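Chocolate by Mail, a Reckoning

11 October 2018

My sister turned forty in June and I sent her a box of truffles from Bernlow, which is the kind of place with a ribbon budget. The box cost more than my shoes. It arrived in Tucson as a single truffle, very large, in the shape of the box.

She was gracious about it. She ate it with a spoon over several evenings and reported that the hazelnut end was best. I wrote to Bernlow and they sent back a coupon, good for more truffles, also by mail, also in summer. I let it expire out of spite.

So this fall I decided to do it properly and order from a few places to my own address, as a test, before anyone's birthday depended on it. My husband called this "buying yourself candy." He got the coconut ones for that.
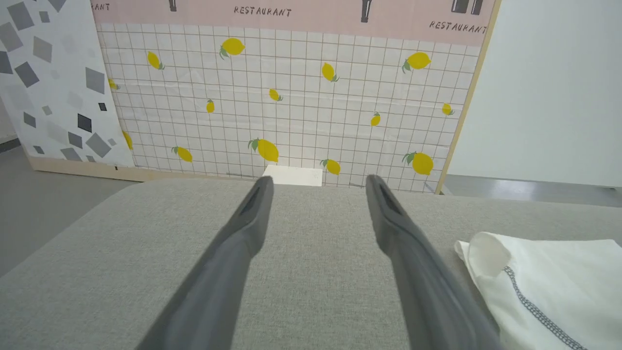
Flisberg was first. Their website has a lot to say about the beans and very little to say about postage, which I found on the fourth screen after I'd already typed in my card number. The box came in seven days and everything in it was whole. I opened it in the living room, which was a mistake, as the cocoa powder on a Flisberg truffle goes wherever you exhale. If you own anything covered in that heathered gray fabric, light threads and dark threads all mixed up, you'll know it hides pet hair, toast and most of a sandwich, but it does not hide cocoa. I went at it with a damp cloth and only spread it further. Taste: very good. The sea salt one I'd order again and eat over the sink.

Entili does toffee, mainly. Four kinds, all of them with "heritage" in the name, and one with a small card explaining the recipe came from somebody's grandmother. It lost me a piece of filling on the left side. My dentist, Othmane Abdel Hamid, asked what I'd been eating and I told him it was research. He asked if the research was finished. He also asked for the name of the company, and I don't think it was to warn people.

Then Tritotholm, which my coworker swears by. Their sampler lists 379 calories per serving and seven servings per box, and I'd love to meet the person who got seven. The caramels were the best thing I ate in the whole business. They pack them in shredded paper, though, and I'm still finding it in my socks.

My sister is getting the caramels next year. I'm moving her party to February.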